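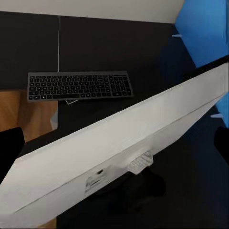 A simulated desk from the Bosix office set, with the back of a monitor between the two gripper fingers and a keyboard on the desk beyond. Render: Bosix

Bosix has added simulated office desks to the set of examples it is collecting for a robot learning system, the company said in March. The new portion contains 1,035 recorded runs in which a two-fingered gripper works close to common desk equipment, including monitors and keyboards.

The runs were produced at the company's site in Fudthorpe by operators steering a virtual arm with a hand controller. Each run stores the view from the wrist of the arm, the position of every joint and the opening of the gripper, along with a one-line written instruction. The same records will be used to train a control model that takes the instruction and the current view and returns the next movement.

Kohei Ueda, who leads the collection work, said monitors had been chosen as an early target for the office set. "A monitor is wide, smooth and heavier on one side than the other," he said. "From the wrist it can fill most of the view, and the model then has very little else to go on. We wanted plenty of examples of that."

The desk layouts were built by Vekley, which supplies scene files to several simulation groups. Bosix received 172 layouts in the first delivery. Furniture, wall and floor finishes, partitions and the placing of small items vary between them. Lighting is set separately and can be changed after a run has been recorded, so that one set of movements may be rendered more than once.

Operators work in sessions of up to 2 hours. A run is kept if the arm stays within its joint limits and the operator marks the task as finished. Runs that fail are stored in a separate folder with a short code for the type of fault, such as a slip, a collision or a lost view of the target. Bosix does not train on the failed runs at present but plans to use them for testing a fault detector.

Hinata Kaneko, who checks the recordings, said the most common reason for rejection was a long pause in the middle of a movement. Pauses are learned along with everything else, she said, and a model trained on too many of them tends to stop short of the object. Her group now trims any pause at the start or end of a run, and sends back those with a pause in between.

Image quality is a known limit. The renderer used for the wrist view is set for speed, and thin edges can show steps or smearing where two strong colours meet. Ueda said the setting would stay as it is for the current round. A slower renderer was tried on a small part of the set and raised the time per run without a clear change in test scores, he said.

Results from the simulated desks will be compared with runs on a physical arm at Onishi, an engineering firm that has agreed to provide a test cell. Jayanthi Shenoy, the firm's test engineer, said some 200 physical runs were planned, using the same written instructions and the same control rate. The desk in the test cell will be fitted with force sensors under the top, which the simulated version does not have.

"We are looking at the gap between the two," Shenoy said. "If the arm reaches the monitor in simulation and pushes it off its mark in the cell, we want to know by how much and at what speed."

Bosix said it would extend the collection to cables and desk drawers once the comparison was complete. Cables are expected to take longer, as the present physics settings treat them as chains of short rigid links and become unstable when the gripper closes on a joint between two of them.

The instruction texts and joint records will be shared with partner groups on request. Access to the rendered views is subject to the terms of the scene files and is being handled by Vekley.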